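Norkavik Tableware — object notes and layout card
Version notes last revised 13th December

Contents

This card covers the kitchen set used in the Norkavik collection: crockery, the stands that hold it, and the play food. It lists what goes on the table and how the items are named in the annotation files. The release has 503 entries, of which 66 are held back for checking.

Naming

plate_grey, plate_blue, plate_yellow — stored upright in the wooden dish rack
mug_pink, mug_teal — hung on the mug tree by the handle
corn — two cobs, always annotated as a pair
basket — woven, brown, raised rim

Colour names are fixed. The teal mug looks greyer under some lights; the label stays mug_teal.
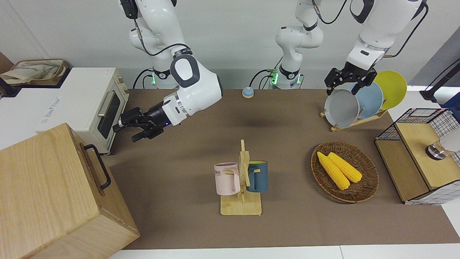

Apaza asked whether plate order in the rack should be part of the label, as stacking order matters for anyone working on putting crockery away. It is not recorded at present. A rack_order field is planned for January.

Placement

Positions are not fixed between entries. The rack, basket and mug tree may stand anywhere on the brown mat, and the rack may face either way. Do not use table position as a stand-in for object identity. 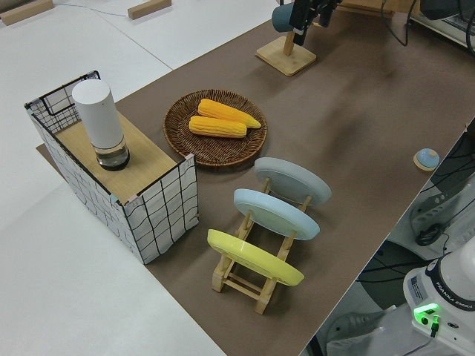

Plates count as racked when they stand on edge between the dowels. A plate leaning against the outside of the rack is labelled loose. Mugs count as hung only when the handle is over a peg; 73 entries were relabelled under this rule.

Known problems

The basket is called tray in 7 older entries. Treat the two names as equal.
Peg numbers are not given for the mug tree. 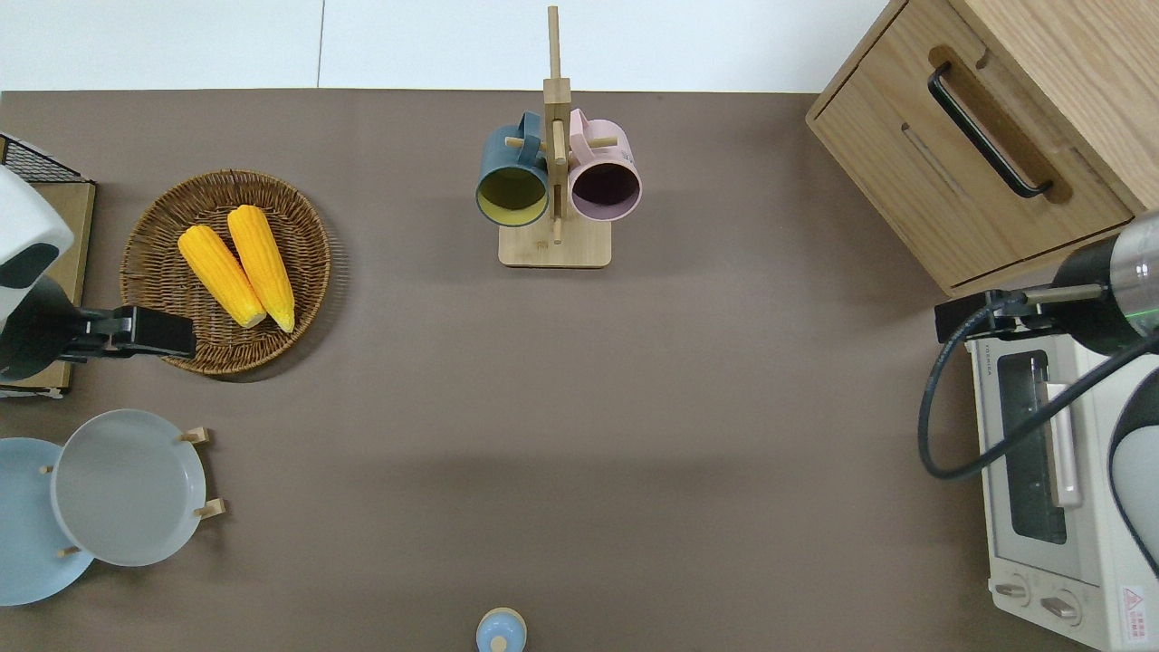 Where a plate is only partly in view it keeps its full label, with the partial flag set to 1. The same applies to mugs and to the basket.

Corrections go to the Norkavik tracker, under "tableware".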